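2019-06-27

Roses all day, and my back knows it. 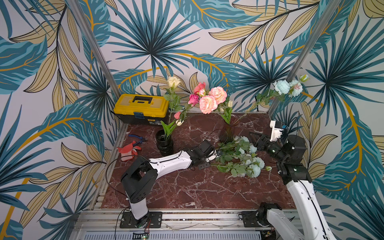
Why do cut roses hang their heads after a couple of days? Mostly air in the stem, Nabila says, so the water can't get up as far as the bloom, and the cure is a fresh slanting cut and a long drink up to the neck in a deep bucket.

I must have asked her that same question last August and forgotten the answer, so now it's written down and I can look it up like a grown person. She was very patient with me. She has done the flowers for half the weddings in Ditthorpe and I have done none, unless you count my cousin's, which I don't, as we ended up with supermarket carnations in jam jars and everybody was too kind to mention it.

The peach and pink ones are my favorites by a long way. They have those big ruffled heads that look like somebody's good petticoat, and I put two of them together in the clear glass vase with the darker magenta one for company and the small pink ones filling in. I had planned to keep all the pinks apart by shade – very tidy, very grown up – and then I picked up the magenta one and it just wanted to be in there. I think it's the best thing I did all day! The glass does show every stem, so there's no hiding a messy bottom half, and I suppose I'll have to keep the water nice.

The black ribbed vase I'm less sure about. I bought it at the Vergara sale for 24 dollars, which felt like a lot at the time and still does a little, and it has sat on top of the wardrobe ever since waiting for something worthy. Today it got the tall cream rose, with a little pink bud and a little white one down by the mouth. Nicanor came by, looked at it for a good while with his head tilted, and said it was like a very tall lady out walking with two small children. Now I can't see anything else. I may shorten the cream one tomorrow, or I may leave her be. She does look handsome up against the palm leaves on the wallpaper, and I never thought I'd say a kind word about that wallpaper. When we first talked about it I said it would be like eating lunch in a jungle. But the blue and the mustard are friendly behind pink, and I've come around to it.

The yellow toolbox is still in the back corner and the pliers and the red-orange gloves are still lying in front of it in a heap. I meant to put them away before supper and then I sat down. Roses and a toolbox on the same marbled tabletop, well, that is about how this house runs.

I wrote to Witton to ask Aunt Pilar whether she still has her mother's rose bowl, the low one, as I'd love to try the short buds floating in it. She'll write back three pages about her knees first and then tell me about the bowl at the very end, in the margin, and I'll enjoy all of it.

For tomorrow: fresh water in both vases, first thing, before coffee. Trim the stems again on the slant. Ask Nabila if the cream-colored buds in the glass vase will open by themselves or if they need coaxing somewhere warmer. Gloves and pliers back in the toolbox. Call Nicanor about the ladder, which he has had since spring and which I would like to see again.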